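Simulated kitchen task for a student robotics club: is a 328-episode success rate worth anything?

Posted by Tsegereda Birhane in Clubs and Class Projects, Sep 3, 2025

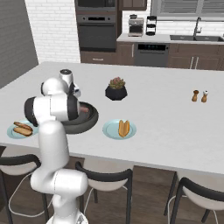
I help run a robotics club at a two-year college and I need some outside opinions before I sign off on something I don't really believe in.

Our students want to enter the Prirkmont student challenge. The entry is done completely in simulation. You get a kitchen, a white arm, a frying pan with a piece of meat in it, and bread rolls on plates, and the job is to get the meat out of the pan and into the split roll. The team has trained a policy on demonstrations they recorded themselves by driving the simulated arm by hand. They ran 328 test episodes and they are very proud of the number that came out, which I'm leaving out on purpose so people don't argue about the number.

My problem is I don't know what it tells me. When I did this kind of thing in school we had one beat-up arm and it either did the job or it threw a block on the floor. Now I have a folder of nice looking renders and a spreadsheet. The students say the randomization takes care of everything. I asked what gets randomized and I got three different answers from three people, and one of them was "the seed."

Things I do know:

The success check is a script that came with the starter kit. It looks at whether the meat is within some distance of the roll at the end of the episode. Nobody on the team wrote it and as far as I can tell only one has opened it.

The kitchen is always the same kitchen. Same island, same stools, same stuff on the back counter. The plates are supposed to move.

Training and testing happen on the same machine with the same code, which one student is in charge of.

They want to put the result on a poster and in the application for club money in January. The poster says the robot "can cook." It can't cook. The stove isn't even part of it.

So what should I ask them for before this goes out with the club's name on it? I don't want to crush anybody. I also don't want to stand next to a poster I can't defend. We have no real arm and no budget for one, so please don't tell me to buy one.

Ashraf Soliman
Helpful votes: 30

I've judged student entries for a regional event and I share your doubts, but I would put them somewhere a little different. Simulation isn't the weak spot here. The weak spot is that your team is reporting a percentage for a test they can't describe.

Start with the success script. Have them sit down and read it out loud to you, line by line. It's probably short. You want to find out a few things. Does it check distance from the center of the roll or from the plate? Does it care how high the meat is? If it only looks at horizontal distance, then an arm holding the meat in the air over the bun when time runs out gets counted as a success. Does it check that the gripper has let go? Does it check that the roll is still right side up and still on the plate? I have seen a checker pass an episode where the target object was pushed along the counter until it met the thing it was supposed to go into. Nobody had lied about it. They just hadn't looked.

Then do this, which costs an evening. Save video of the test episodes, every one, and have a person who didn't train the policy watch 30 of them chosen at random and mark each one pass or fail by eye, without seeing what the script said. After that you compare. If the person and the script agree, good, you have learned something and you can print it. If they disagree on more than a couple, the script's number shouldn't be on a poster until it's fixed.

About what moves and what doesn't. "The seed" is not an answer and you were right to be annoyed by it. Ask for a plain table: the object, what changes about it, how far it can go. Your picture has two plates on it, one with two whole rolls and one with the single split roll. Do those two plates ever trade sides? If the split roll is always the one to the right of the pan, the policy may have learned "go right and let go." You can test that in an afternoon. Swap them and run it. You can also put the plate with the two rolls where the split one usually is, and see whether the arm heads there anyway. I would bet a modest amount that it does.

The same goes for the pan. If the meat always sits in the same part of the pan, you have trained an arm to reach for a spot. Move the meat to the far side of the rim. Move the pan itself. The planter and the shakers should move too, or be taken away in some runs, because a policy working from camera input can use any of that as a landmark.

For the write-up, I'd ask for these and not accept less:

What the starting positions were in training and what they were in testing, and whether any of the test ones were also used in training.

How many demonstrations were recorded and by how many people. If one student did all of them, say so.

How many separate training runs there were. One run that went well and got reported by itself is the most common problem I see. Three runs with the spread shown is better, even if the average is lower.

What the failures looked like. A team that can tell me how their arm fails has looked at their work. I gave more points for that than for the rate.

And yes, take "can cook" off the poster. "Places meat in a bun in a simulated kitchen" is a perfectly good claim for a student club.

Moataz Benjelloun
Helpful votes: 3

simulators are all fake physics. contact is wrong, friction is wrong, food is the worst because the meat is a hard little block as far as the physics cares and so is the bun. would not trust any of it. we did a sim project at Trarnilcombe and when we tried it on an arm it missed the cup every single time. tell them to do something with wheels

Comment by Tsegereda Birhane: Thank you but I did say we don't have an arm, and they've already put the summer into this one. Did you ever find out why it missed the cup?

Comment by Moataz Benjelloun: no the semester ended

Comment by Reda Kettani: Could have been camera placement as easily as physics. If it missed every time in the same direction I'd look there first.

Reda Kettani
Helpful votes: 12

Mostly agree with Ashraf. I was on a student team that entered a similar thing (not Prirkmont, a smaller one) and I can tell you how it looks from the other side, because we were the ones with the big number and the advisor who wouldn't smile.

What our advisor did was ask for a dumb baseline. She had us write a script with no learning in it at all. It just played back one recorded demonstration, same joint positions, no camera. It scored a lot higher than we wanted it to. That told us our "randomized" objects were hardly moving, and it took her one sentence to ask for. Please do this before anything else. If a replay of one demo gets close to what the trained policy gets, the trained policy isn't being tested by your test. You don't need anyone's opinion at that point, the students will see it themselves, and it stings less coming from a script.

Second, hold something back. Pick a set of starting layouts, give the file to somebody outside the team and don't let them run on it until the poster draft is due. You could hold on to it yourself. Our trouble was that we kept tuning, running the test, tuning, running the test, for weeks, and by the end the test set was a training set with extra steps. We didn't think of it as cheating and it wasn't meant as any. But the score dropped hard on layouts we hadn't seen.

Third, where I'd push back on Ashraf a bit: I wouldn't make them watch only random episodes. Random is right for checking the script. For finding out what is going on, also watch the ones where the arm took the longest. We called ours Châu, after the cafe we worked in, and Châu had a habit of grabbing, missing, and grabbing again until it got lucky before the time limit. All of those were passes. Cut the time limit in half and see what's left.

I don't agree with Moataz that it's all worthless. It is a limited thing. A policy that handles moved plates and a moved pan in simulation shows that the students can collect data, train something and measure it. Whether it would work on a counter in a real kitchen is an open question and the poster should say it's open. Judges don't mind that sentence. They mind when it's missing.

Comment by Santino Saavedra: I'm one of the students on this team (hi). The plates do move but after reading this I checked and they each move inside their own box, so they never swap. Also the script does not check height. I'm writing the replay baseline tonight. I still think our policy is good.

Comment by Tsegereda Birhane: Hi Santino. It may be. Let's see the replay score first. Please send me the box sizes too, and I'll make the held-out layouts on my own machine so they stay off the shared drive.

Comment by Ashraf Soliman: Fix the height check before you rerun anything, and keep the old results in the folder. Show both on the poster.

Comment by Santino Saavedra: Both as in the old number and the new number?

Comment by Ashraf Soliman: Yes, with a line on what changed between them.

Comment by Reda Kettani: If you want a second set of hands for marking videos, the Orkby club sometimes trades with other schools. They'll want you to mark theirs in return.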